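**Winatum hosts Drirnitz on Saturday**

Aug 19, 2021

Winatum will play its first home match of the league season on Saturday against Drirnitz, with kickoff scheduled for 3:30 p.m. The club confirmed that 2563 tickets had been sold by Wednesday evening. The referee will be Toon Kuipers.

Winatum enters the match in sixth place with four points from three games. Drirnitz is two places lower and has yet to win away from home. The teams last met in April, when a late header by Hafiz Tambunan gave Winatum a 2-1 victory.

Head coach Annelies De Smet will be without defender Retno Liem, who is serving a one-match suspension. Tambunan has returned to full training and is expected to start. The coach has named a squad of 22 players and will announce the lineup one hour before kickoff.

"Drirnitz defends in numbers and is dangerous on the break," De Smet said. "We need to keep the ball better than we did last week."

Drirnitz manager Aldana Echeverría reported no new injuries. 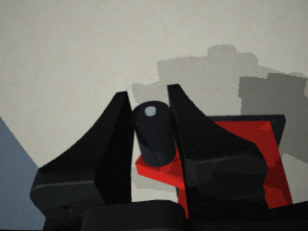 The visiting club has been allotted 638 seats in the east stand. Visiting supporters must enter through Gate 4, which opens at 2 p.m. Tickets for the other stands remain available at the stadium office until noon on the day of the match. Season ticket holders who have not yet collected their cards may do so at the same office.

Winatum's next match is at Ziduveck, where last season's meeting ended in a goalless draw.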